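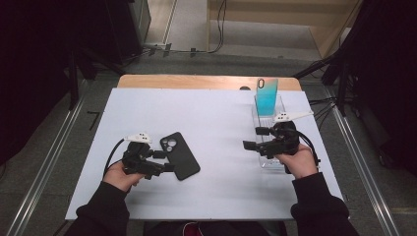 4. What spectators recalled

Figure 3. Two black hand-held grippers and a smartphone on a white tabletop.

4.1 Respondents and material

The recall survey was answered by 283 people who attend club shows and regional competitions at the Mandwood, Hendricks and Ornlow rinks. Most had watched figure skating for many years, on television as well as in person. A smaller group had come to the sport through a child or a friend who skated. We did not exclude people who skated themselves, but we asked them to say so, and their answers are reported separately where they differ.

Each respondent watched 15 free skating programmes over a period of weeks and returned in January for the recall session. The programmes were taken from the Raltero archive of club championships. None had been shown on national television, which lowered the chance that a respondent already knew the routine. Commentary was removed, and the marks were not shown. The music was left in place, as an earlier trial without sound had produced answers that were too short to code.

At the recall session, respondents were given a still from the opening pose of each programme and asked to write down anything they remembered about it. There was no time limit and no prompt to mention jumps, spins, costume or music. They then rated each programme out of 100 for how much they would like to see it again. Answers were coded by two readers working apart, and disagreements were settled by a third.

4.2 Jumps and falls

We had expected jumps to dominate the written answers. They carry much of the technical score, they are what commentators count aloud, and they are usually the part of a programme that reaches a news report. In our answers they were mentioned often but seldom in any detail. A typical answer said that the skater "did some big jumps" or "landed everything". Few respondents without skating experience named a jump, and those who did were often wrong, most commonly calling a flip a Lutz.

Falls were remembered more reliably than clean landings. Respondents who recalled a fall could usually say whether it came early or late, and many described how the skater got up and rejoined the music. A fall did not always go with a low wish to see the programme again. In one programme, set to a slow waltz, the skater fell on the opening combination and then skated the remaining minutes with great calm. It was among the programmes respondents most wanted to see again, and several wrote at length about the recovery and only mentioned the fall in passing.

Respondents who skated gave more technical answers, as would be expected. They noticed entries, edge changes and the speed carried out of a landing. Their ratings, however, followed the same broad order as those of the rest of the group.

4.3 Music and steps

Music was the feature most often written about. Many answers began with it, and some contained nothing else. Respondents hummed or tapped during the session, and a few wrote down words from a song when they could recall no movement at all. Familiar music helped people to remember that a programme existed but did little for their memory of the skating. Two programmes used the same well-known film theme, and they were confused with each other more than any other pair. Steps from one were placed in the other, and costumes were swapped.

Less familiar music gave the opposite result. Fewer people remembered these programmes, but those who did gave fuller accounts. The clearest case was a programme set to unaccompanied hand drums. Respondents who recalled it described the step sequence in some detail, including the point at which the skater stopped on a toe pick in time with a silence and then moved off backwards. This single moment was mentioned more often than any jump in the whole set.

Step sequences in general did better than we had assumed. When a sequence was placed at a change in the music, it was recalled more often than when it was laid over a steady passage. The difficulty of the steps seems to have mattered little to respondents without skating experience. What they described was direction, speed and the use of the arms.

4.4 Endings

Final poses were recalled poorly. This surprised the coaches we spoke to at Hendricks, where a good deal of practice time is given to them. Respondents tended to remember the last spin and then the bow, with the held pose lost between the two. The exceptions were poses that came unusually early or late against the music. Both are normally treated as faults, although a late finish was described as exciting in several answers.

Opening poses could not be studied in the same way, as they were used as the cue. A later round at Ornlow will use a short piece of the music as the cue instead. We expect this to raise the number of programmes recalled and to make the confusion between the two film-theme programmes worse.

4.5 Limits of the recall data

There are several reasons to be careful with these answers. Written recall favours people who write easily, and some respondents told us that they could picture a programme but could not put it into words. All the programmes were solo free skates, so nothing can be said about pairs, ice dance or the short programme. The order of viewing was the same for everyone, and the programmes shown first may have had an advantage.

The three rinks also differ in their audiences. Mandwood holds a large Christmas show and draws families, while Ornlow is mainly a training rink whose regular spectators know the skaters by sight. We found small differences in the length of answers between rinks but none in the kinds of feature mentioned. The ratings are compared with the judges' component marks in Section 5.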